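**Para:** Fundación Lindik, programa de ayudas a equipamientos de barrio
**De:** Asociación Galang
**Asunto:** Informe de avance del aula de hogar Gidedine
**Fecha:** 13 de septiembre de 2020

El presente informe recoge lo realizado en el aula de hogar desde el informe de marzo. Sigue el orden del formulario de seguimiento, salvo el apartado de difusión, que se ha unido al final con el de cambios respecto al proyecto aprobado.

## 1. Estado general

El aula está montada y en uso. Faltan la segunda estantería, el rotulado de los armarios altos y una parte del fichero de objetos. El retraso respecto al calendario inicial afecta sobre todo al mobiliario: Drudum, el proveedor de las estanterías, sirvió la primera con las baldas de otra medida y hubo que devolverlas. La segunda sigue pendiente de entrega. La factura correspondiente no se ha abonado.

El trabajo con el menaje pequeño va según lo previsto. Es la parte que más tiempo ocupa y la que peor quedaba explicada en la solicitud, por lo que se detalla en el apartado 3.

Remedios Sison coordina el aula. Adom Atinga se ocupa del inventario y de las compras. Lilibeth Tan lleva las sesiones de práctica y Ruben De Smet ha hecho los arreglos de carpintería. La firma de los gastos corresponde a Soledad Villalobos.

## 2. Sala y mobiliario

La sala se pintó antes de meter los muebles. Se cambió un enchufe que quedaba detrás del armario bajo y se selló la junta del fregadero, que dejaba pasar agua al mueble. La puerta corredera del trastero sigue rozando abajo; se ha cepillado el canto dos veces y hará falta cambiar la guía.

La mesa larga de madera es la pieza principal. La solicitud preveía dos mesas cortas unidas, pero la unión dejaba un escalón en el que se enganchaban los cuencos al arrastrarlos. Se optó por un solo tablero largo. Se lijó, se le dio un acabado transparente en tres manos y se redondearon las esquinas. El acabado se limpia bien con paño húmedo. Refleja bastante la luz del techo, cosa que dos personas del grupo han comentado, y se está viendo si basta con cambiar las bombillas por otras menos potentes.

Las sillas son las que ya tenía la asociación. Se les han puesto tacos de fieltro nuevos.

Los armarios bajos se han distribuido así:

- A la izquierda del fregadero, recipientes con tapa y sus tapas, guardadas aparte y de pie.
- Bajo la ventana, cuencos, platos y vasos de uso diario.
- Junto a la puerta, productos de limpieza, con cierre.
- En el mueble de cajones, cubiertos, útiles de cocina, papel y material de escritura.

Los armarios altos se reservan para lo que se usa poco. Todavía contienen cajas de la actividad anterior de la sala, que habrá que revisar con calma. Hay en ellas moldes de horno, manteles y una cafetera sin filtro.

## 3. Objetos y fichero

El fichero tiene a día de hoy 138 objetos dados de alta. Cada ficha lleva nombre, material, lugar donde se guarda, estado y una línea de observaciones. La línea de observaciones resultó la más útil: en ella se apunta si una tapa cierra mal, si un vaso vuelca con facilidad o si un recipiente no debe ir al microondas.

La mayor parte procede de donaciones de vecinos. Se pidió expresamente que no se trajeran juegos completos. En una casa corriente los vasos son de distintas colecciones y los recipientes no encajan unos en otros, y las sesiones debían parecerse a eso. Se han rechazado los objetos de vidrio desportillado, los cuchillos grandes y todo lo que llegó con restos de grasa imposibles de quitar.

Se compraron únicamente los útiles que no llegaron por donación: recipientes cerrados para alimentos secos, dos coladores, un escurridor, pinzas para bolsas y rotuladores para las etiquetas. Los rotuladores se gastan o se secan antes de lo calculado. Se ha pedido al grupo que los tape al terminar, con resultado desigual.

El criterio para ordenar ha cambiado. En marzo se clasificaba por material (plástico con plástico, mimbre con mimbre), que facilitaba el inventario pero no servía para encontrar nada. Adom Atinga propuso pasar a una clasificación por uso, y desde entonces los objetos se guardan según el momento en que se necesitan: preparar, servir, guardar sobras, limpiar, anotar. El cambio obligó a rehacer las etiquetas de los cajones. Algunas fichas conservan el código antiguo y se irán corrigiendo.

Quedan dudas con los objetos que sirven para varias cosas. Las cestas son el caso más claro, porque lo mismo llevan fruta que pinzas o bolígrafos. De momento no se les asigna contenido fijo. Se guardan vacías y en cada sesión se decide qué va dentro.

## 4. Sesiones de práctica

En el periodo se han celebrado 20 sesiones. El esquema es casi siempre el mismo. Se reparten objetos mezclados por la mesa, el grupo los mira, acuerda qué hay que vaciar, qué hay que limpiar y qué puede guardarse tal cual, y luego se hace. Al final se abre el armario y se comprueba que otra persona encuentra lo que se le pide.

Al principio se sacaban demasiadas cosas y se tardaba más en despejar la mesa que en trabajar. Lilibeth Tan redujo el material y empezó a mezclar a propósito objetos de cocina con otros que no lo son, que es lo que suele acabar en una encimera. Los ejercicios con comida seca son los que más conversación provocan: si un cuenco tiene algo dentro, no se puede apilar ni meter en el cajón, y hay que decidir primero adónde va el contenido. 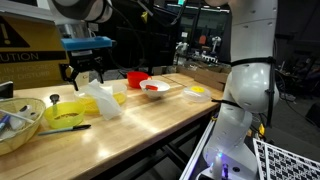
*La mesa larga con material de práctica: cesta de mimbre, cuenco amarillo translúcido con alimento en grano o similar, recipiente de plástico transparente y vaso rojo.*

Los pañuelos y papeles arrugados se incluyen también en los ejercicios. Hay quien los retira enseguida y quien ordena todo lo demás alrededor y los deja para el final. Con los rotuladores ocurre algo parecido: una parte del grupo los lleva directamente al cajón de escritura y otra prefiere tenerlos a mano en una cesta. Se aceptan las dos soluciones siempre que quede dicho cuál se ha elegido.

La dificultad principal está en los recipientes transparentes. Como se ve lo que contienen, varias personas los consideran ya etiquetados y los guardan sin fecha. Se ha insistido en poner la fecha en todos. En las sesiones más recientes se ha cumplido mejor, aunque sigue habiendo tapas con dos etiquetas superpuestas y recipientes sin ninguna. Convendría comprar una etiqueta que se despegue con agua; la actual deja cola.

La asistencia ha sido regular. Dos participantes dejaron el grupo por cambio de domicilio y sus plazas se cubrieron con personas de la lista de espera. Los tres turnos previstos se mantienen, con el de mañana más lleno que los otros.

## 5. Gastos

Del importe concedido se han ejecutado casi 3.000 euros. Las partidas, de mayor a menor, son el tablero y las patas de la mesa, la primera estantería, la pintura y los arreglos de la sala, los recipientes y el material de etiquetado. La partida de menaje ha quedado por debajo de lo presupuestado gracias a las donaciones. La de pequeñas reparaciones ha quedado por encima, por el sellado del fregadero y el enchufe, que no estaban previstos.

Se solicita autorización para pasar el sobrante de menaje a reparaciones, sin variación del total. Con ello se pagaría la guía de la puerta corredera. Se adjuntan las facturas por orden de fecha. Falta la de los fieltros de las sillas, que se ha pedido de nuevo a la ferretería.

## 6. Cambios respecto al proyecto y difusión

Además de la mesa única y de la nueva clasificación, hay un cambio en los materiales escritos. El proyecto hablaba de un manual para las familias. Remedios Sison plantea sustituirlo por hojas sueltas, una por tipo de armario, que puedan pegarse por dentro de la puerta. Están redactadas la de recipientes y la de limpieza. La de cubiertos necesita dibujos y no se ha empezado.

El logotipo de la Fundación figura en la puerta de la sala y en las dos hojas terminadas. En las fichas del inventario no se ha incluido por falta de espacio; si fuera obligatorio, rogamos que se nos indique antes de imprimir las siguientes.

## 7. Tareas para el próximo periodo

- Recibir y montar la segunda estantería, comprobando las medidas antes de firmar el albarán.
- Vaciar los armarios altos y decidir qué se conserva.
- Corregir las fichas con código antiguo.
- Probar dos tipos de etiqueta lavable.
- Cambiar la guía de la puerta, si se autoriza el traspaso.
- Terminar la hoja de cubiertos.

El horario de la sala no cambia. Para visitar el aula basta con avisar a Remedios Sison con un par de días de antelación; las consultas sobre facturas deben dirigirse a Soledad Villalobos.

Soledad Villalobos
Asociación Galang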